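Subject: Re: [woltside-home] Storing puffer jackets over the summer
Date: Tuesday, July 1, 2025

On the Woltside household list, a member in Paterson wrote:

> I have four down jackets to put away and one closet for everything.
> Last year I used the vacuum bags, and when I took the jackets out in
> December they were flat and stayed flat for weeks. Two of them still
> have thin spots in the sleeves. Is there a way to fold these so they
> don't take up a whole shelf? And do you wash before or after storage?
> I have been doing it after.

Wash before. Skin oil and sunscreen on the collar set over the summer and are much harder to get out by winter. I use a front loader, a small amount of down soap and two rinses, then the dryer on low with three tennis balls. It takes a lot longer than the care label suggests. Mine needed 94 minutes in the dryer last week and I still left it out overnight before I folded it.

I quit the vacuum bags too. They're fine for a move, but not for six months. A cotton pillowcase or a loose drawstring bag works, and you can still get it down to about the size of a bed pillow.

For folding, use the bed. A table is too narrow once the sleeves are out. Lay the jacket flat, close the zipper, and pat it down from the hem toward the collar so the air has somewhere to go.

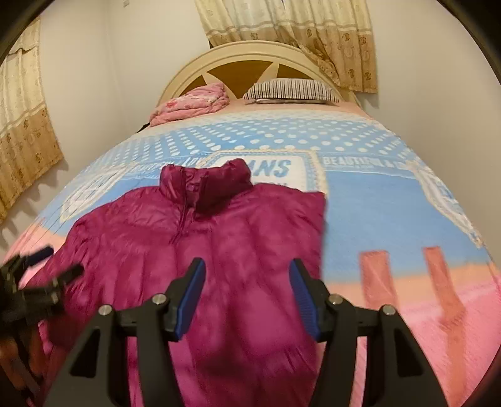

Bring the sleeves in across the chest, one over the other, and then fold each side in by a third. Don't crease hard along the folds. Roll from the hem up — slowly, or the air stays trapped in the middle and you end up with a balloon. If the collar is a tall one, leave it out of the roll until the end and tuck it over last.

If the jacket has a hood that comes off, take it off and put it in the same bag. I lost one for two winters by storing it separately.

On the thin spots: break up the clumps with your fingers from the outside, one section at a time, and run the jacket through the dryer again with the tennis balls. That fixed one of mine and did very little for the other. If the down has leaked out through the seams, the dryer won't bring it back.

Shelf space is the part I can't help much with. I put ours in the Gistness under-bed boxes, two jackets to a box, with the lids resting on top and not snapped. The Mesus ones are a little shallower and the lid presses on the roll, so I use those for sweaters.

Does anyone on the list use cedar blocks with down? I've had them in with the wool for years but never with the jackets, and I don't know if the smell stays in the filling.

--
To leave this list, send a blank message with "unsubscribe" in the subject line.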